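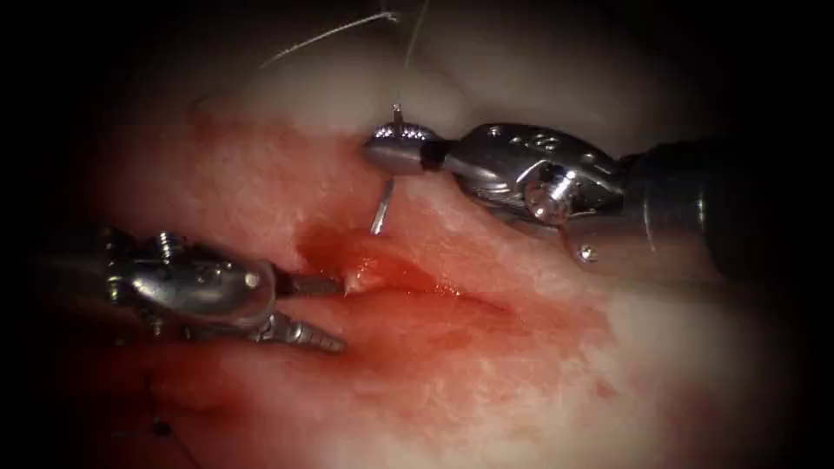 Figure 7.1 Two instruments at a small, shallow incision. Soft tissue, pink to red.

Chapter 7
How Wounds Close

Before you start

You will need Chapter 4 (blood) and the part of Chapter 5 on cell division. If you skipped the section on platelets go back, it's four pages. Words in this chapter you should be able to define by the end: clot, fibrin, inflammation, granulation tissue, collagen, scar, primary closure, secondary closure.

7.1 A cut is a problem of edges

Skin gets cut. Gums get bitten, knees get scraped, surgeons open things on purpose. In every case the body faces the same job: fluid is getting out, germs can get in, and two edges that used to be one piece are now apart. How far apart matters more than almost anything else in this chapter. Keep it in mind.

Edges close together, clean, held still: this is primary closure. A paper cut does it without help. A surgical cut does it with stitches, staples, or glue. Little new tissue is needed, and the scar is usually a thin line.

Edges far apart, or a piece missing: secondary closure. The gap has to fill from the bottom up. Slower. More scar. A scraped knee that took off a real patch of skin is the one most students have met personally.

There is also delayed closure, where a dirty wound is left open a few days and then stitched. We come back to it in 7.6.

7.2 Four stages, with overlap

Older books draw these as four boxes with arrows. Fine for a quiz. In the body they run into each other, and a large wound can be in stage two at one end and stage three at the other.

Stage one, stopping the bleeding. Seconds to minutes. Vessels squeeze down, platelets stick to the torn wall and to each other, and a protein called fibrin forms a net over the plug. The result is a clot. The clot is also a floor that cells will crawl across later, so picking at it costs you time.

Stage two, inflammation. Hours to days. Red, warm, swollen, sore. Students tend to write that inflammation is "the infection." It is not. It is the response to damage, and it shows up in perfectly clean wounds. White cells arrive, first the neutrophils, then the macrophages, and clear out bacteria and dead material.

Stage three, building. Days to weeks. New capillaries push in, and cells called fibroblasts lay down collagen. The bumpy, bright red stuff in the floor of a healing scrape is granulation tissue. It bleeds easily becuase it is so full of small new vessels. Meanwhile skin cells move in from the edges.

Stage four, remodeling. Weeks to a year or more. The first collagen was laid down fast and kind of messy. It gets swapped for a stronger type and lined up along the direction of pull. The scar goes flatter and paler. It never quite gets back to the strength of the skin that was there before.

7.3 What slows it down

Poor blood supply. Smoking. Diabetes that isn't under control. Infection. Too little protein or vitamin C. Movement across the edges. Age, to some extent. Certain medicines, steroids especially.

Note how many of these come down to oxygen and building material getting to the site. If you are stuck on an exam question about slow healing, ask what is not arriving.

Case to carry through the chapter: the Ayaaba clinic

The clinic at Ayaaba kept a wound log that we'll use in every section from here on. It has 2562 entries. From it we pulled 300 simple cuts, all on the hand or forearm, and then 100 of those that had been followed until closed. The full table is in Appendix C. Don't try to read it all now. For this section just look at the first column (wound type) and the last (days to closure) and write down one thing you notice.

Try this

Press a fingertip firmly for a few seconds and let go. The skin goes pale, then the color comes back. Write two sentences on what this tells you about blood supply in small vessels. Then name one part of the body where you would expect color to return slower, and say why.

Do not use broken skin for this activity, your own or your lab partners.

Next: 7.4, the clot up close. Bring the platelet diagram from Chapter 4.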